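Filed under: Bench Reviews / Grippers & End Effectors
4 min read

Ovska gripper kit, review thread. I bought the two-finger version with the wrist camera option in the fall and have been running it since. Posting results in order. Questions at the end of the thread, please.

2/ What you get in the box: one gripper, one set of tapered fingers, wrist camera, adapter plate, one power cable, one data cable. No spare fingertips. The adapter plate fits the common bolt circle. Mine went on without shims.

3/ Software is a separate download called Brultik. It handles homing, force limits, and the camera feed. The Linux build installs cleanly. The Windows build asked for a runtime it does not ship with, and the manual does not mention it.

4/ Homing takes a few seconds and repeats well. I homed it 16 times in a row with a dial indicator on the left finger and could not see drift I would care about. I did not repeat this with the gripper warm. I should have.

5/ Test setup: small loose parts and hand tools on a polished counter. Fixed start pose, one pick per cycle, part goes into a bin or comes out of one. Everything below is from that setup. If you work with boxes on a conveyor, your numbers will be different.

6/ Stone is a harder background than the gray mat in the Ovska demo. Veins read as edges. Specks read as parts. Glare moves when the wrist moves. I wanted to know how the stock detector copes before spending time on my own.

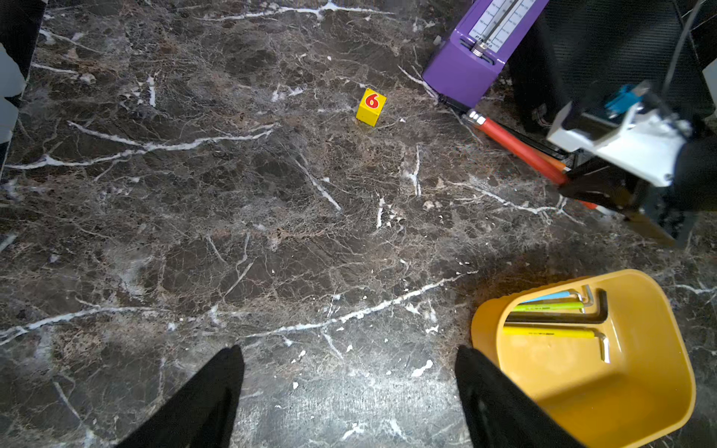

Wrist camera view. Cube marked 6 on the marble, hex keys in the yellow bin.

7/ Total run was 242 picks with stock settings. 188 were clean on the first try. I count a pick as clean if the part is held, lifted, and released where I asked. Held but rotated in the fingers is a fail in my log. The vendor may count that one differently.

8/ Cubes were the easy case. Flat parallel faces, enough height for the fingertips to get below the top edge. Most cube failures were detector failures, where the gripper closed on a bright patch of stone with nothing in it.

9/ Hex keys were the hard case. Coming down over a long thin arm is fine if the fingers line up across it. In a bin with the keys lying nearly parallel, the second finger wants to land on the neighbor. Brultik has a "clearance" value for this. Default is too small. Double it.

10/ The bin wall is the other problem. The finger housing is wide and faceted, and it gets to the rim before the tips get to the floor when the target is close to a side. There is no collision model for the housing in the stock profile. You have to draw one.

11/ Force control: usable. I set a limit, squeezed a load cell, and the reading stayed under the limit every time. Resolution at the low end is coarse. I would not use this on anything soft without changing the fingertips.

12/ Danzer sells soft pads that fit these fingers. I tried one pair. Better hold on the coated section of a hex key, worse on thin stock, and they pick up grit from the counter. They also add thickness, so redo the tool offset after fitting them.

13/ Camera: fixed focus, decent color, wide view. Mounted close enough that the fingers are always in the image, which makes it easy to check alignment. Auto exposure hunts on polished surfaces. Lock it. The setting is under Advanced, second page.

14/ With exposure locked and clearance doubled, I ran a second batch limited to cubes and hex keys. 147 picks. Empty closes on glare went away. Neighbor contact in the bin still happened, less often. I did not tune further.

15/ Compared to the Ilora unit I used before this: Ovska opens wider and has the better cable exit. Ilora has the better manual and a real error code list. Brultik reports most faults as "motion stopped."

16/ Support answered two of my three tickets. The open one is about the exposure setting resetting after a power cycle. They say a firmware update is planned for July. I will rerun the glare test when it ships and add to this thread.

17/ Would I buy it again: yes for rigid parts with flat sides. For mixed tools in a bin, only if you have time to draw the housing model and set the clearance yourself. Paid full price, no loaner, no discount code.

18/ Log files and my Brultik profile are in the download folder linked from my page. The profile has my counter height in it. Change that before you run it.

Posted Friday, April 6, 2018

Contact | Terms | © 2018 All posts belong to their author | Back to top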